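Effect of Storage Conditions on the Rebound Height of Table Tennis Balls

Melaniia Kostiuk
Last updated: September 22, 2022

1. Aim

The project tested whether long storage in an unheated shed lowers the rebound of celluloid-free table tennis balls. Two makes were compared, Flamitz and Plurnine. Half of each make was kept indoors from May and half was kept in the shed.

2. Method

Each ball was dropped from a fixed height onto a stone slab and the rebound was read from a wall scale. A ball was dropped 17 times and the 3 lowest readings were discarded as likely edge strikes. In total 368 readings were kept for analysis.
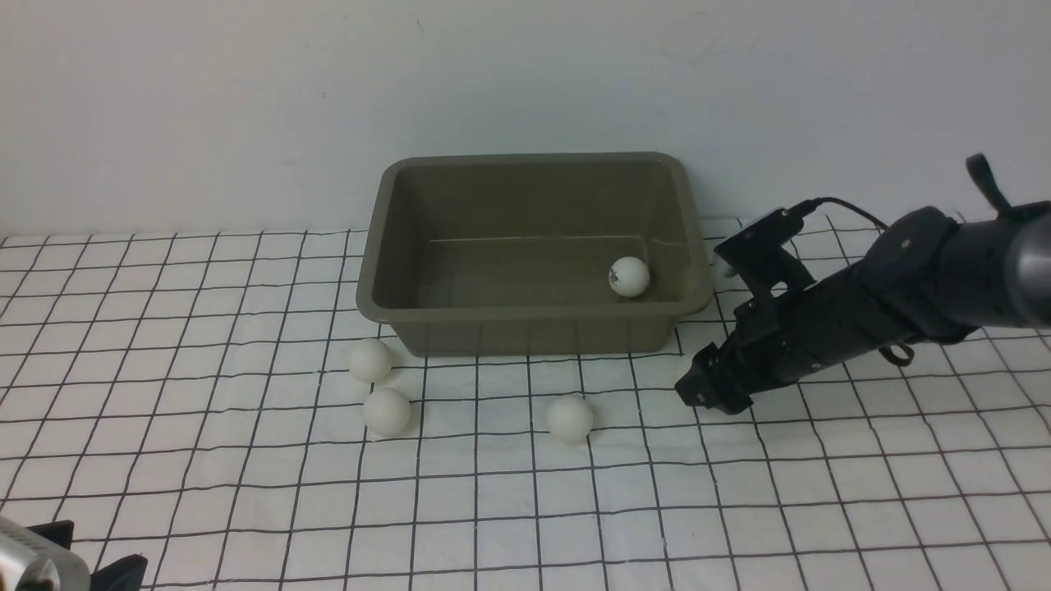 Figure 1. Ball in plastic tub, on the grid sheet.

Balls were weighed before the first drop and after the last. Any ball with a visible dent was withdrawn. Room temperature was noted at the start of each session, and no drops were made if it had changed by more than three degrees from the previous one.

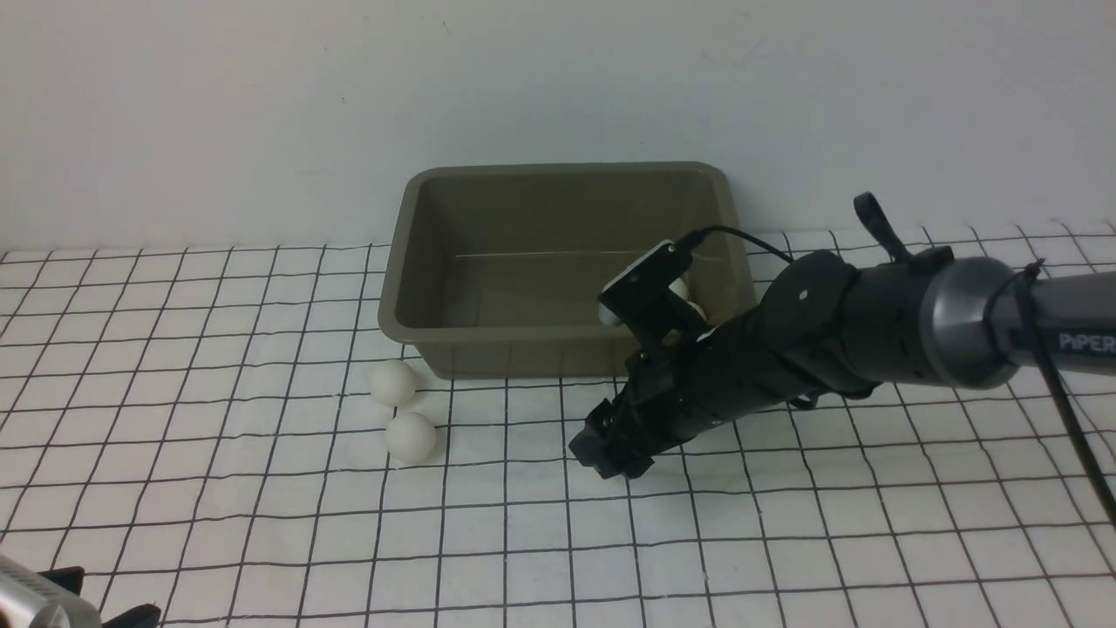

The slab was wiped between makes. Readings were entered by hand and checked once against the notebook, following the procedure in Hoàng's course notes.

3. Results

Shed-stored Flamitz balls rebounded 7 mm lower on average than those kept indoors. The Plurnine balls showed no clear difference. Mass did not change in either group. 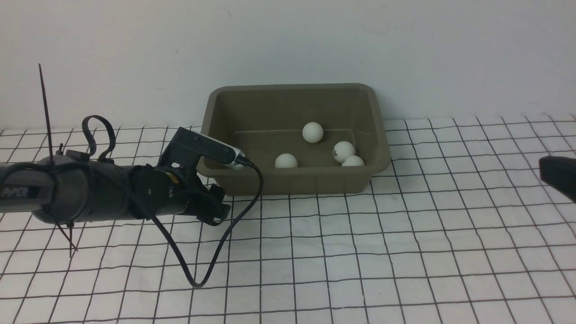
Figure 2. Tray and arm.

4. Sources of error

Parallax in reading the scale is the largest error. The Zarkholm balance drifted during one session and those masses were repeated. Humidity in the shed was not recorded.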